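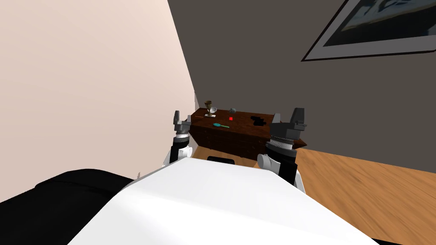
Right, quick one tonight, bread's in the oven and I've got 40 mins if I don't faff.

So. Choir. I said in September I'd give it till Christmas and then stop, and it's February and I am very much still going. Tuesdays, half seven, the chapel vestry in Brulcombe, coat on till at least the second piece. Second altos. There are only a few of us and one is Carys Trevor who can read anything you put in front of her, so mostly I stand next to Carys and come in a tiny bit after she does.

Things I have learned. You breathe lower than you think. Pencil not pen. Water bottle with a quiet lid, mine squeaks, I've had looks. And you can't learn the notes in the car, whatever people say, because you learn them wrong at the roundabout and then they're stuck wrong forever.

The new one is in Welsh, which I don't speak. Meinir Probert wrote it all out for the rest of us in a sort of spelled-how-it-sounds way and it's brilliant but I've now got two sets of words in my head and neither of them comes out. Page three. Every week, page three. The men have a lovely long note there and we have about a million words to get through underneath it.

Also had my first wobble. Rhiannon (Price, our conductor) asked us to do eight bars in fours, one of each part, in front of everybody. I got Elis Eynon as my bass, who is huge and calm and hums before he starts. I went bright red and sang somebody else's line. Possibly the tenors'. She just said "again" and we did it agian and it was alright. Not good. Alright. Went home and ate cheese over the sink.

Concert's coming up anyway. 221 seats and we're meant to sell them all, I have sold four and two of those are my mum. Black top, black trousers, no scarves this year after last year's scarves. I wasn't there for the scarves but I've heard plenty.

The roof fund needs 3,000 and the raffle made 100, so there's a way to go. If anybody has a decent prize going spare, leave a comment, nothing with a use by date please.

Oh and someone asked last time about practise tracks. Yes, Meinir does them, one per part, on her piano, you can hear the dog at the end of the alto one. I play it while I do the washing up. Helps a lot more than the car did.

Timer's going. Might post the bread tomorrow if it's risen.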